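Lokside parts exchange - minutes, general meeting
07/07/2023
Powell Room, Grerkville
Minutes: Séverine Baudry

Started a few min late, door code had been changed again. Last meeting's minutes (May) accepted, one correction - the solder order was from Jalletti, not us.

1. Money
Balance 2,248. Jalletti invoice for 496 is in there already, paid. Rent goes up in the fall, no letter yet. Séverine to chase. Question from the back about whether we can stop paying for the second storage closet. Not until it's empty. See item 3.

2. Sorting table
Long one. Everyone agrees the old way (one big box, dig) is over. Yellow bins stay. Arguments over how many per table - left at four, two each side, metal tray in the middle with a sheet of paper in it. Paper gets changed when it's dirty, don't flip it over. Someone wanted cardboard dividers inside the bins, voted down, they slide.

Motors and boards not to share a bin. Pins get bent and then we are giving people junk. Small motors go in with their wires on - please stop cutting the connectors off, the white plugs are the part people ask for.
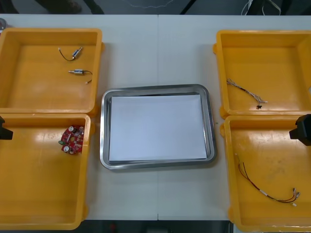 Tray is for the one set you are working on and nothing else. No coffee, no phones, no screws "just for a second". When the set is complete it goes in a bag, label on the bag, bag in the crate. Then the next one. Agreed, no vote needed.

Also asked: can the boards have their own anti-static bags. Yes if we can get them cheap. Powell sells them by the thousand, 3,000 is the smallest lot at the good price. Too many? Discussion. Deferred to next time, bring a price for a smaller lot.

Lights over the table - glare on the shiny bins, hard to read small print on the chips. Try moving the table toward the wall before we spend anything.

3. Closet 2
Count from the spring is finished, 1,382 pieces not counting loose screws. More than half is wall adapters. Proposal to keep only the ones with a readable label, recycle the rest. Passed, two against. Pick up date to be set with the recycling place, they want it boxed by type.
The printer stays till its owner is found. Note to go in the newsletter, last warning.

4. School kits
Grerkville middle school wants kits again. Same as last year: a motor, a battery holder, a switch, a bit of wire. They asked for a board too. Feeling was no, too many of ours are untested. Could do a few tested ones for the teacher. Séverine will write back and ask how many kids, and wether they have thier own batteries.

5. Other
- Label maker is out of tape. Black on white please, not the clear.
- Bins to be wiped at close, dry cloth.
- Key no. 2 still missing.
- Lokside sign on the street door is peeling, offer to redo it accepted.

Not covered, carried over: insurance, the website, drawer for fuses.

Closed 9:10. Next meeting same room, date by email.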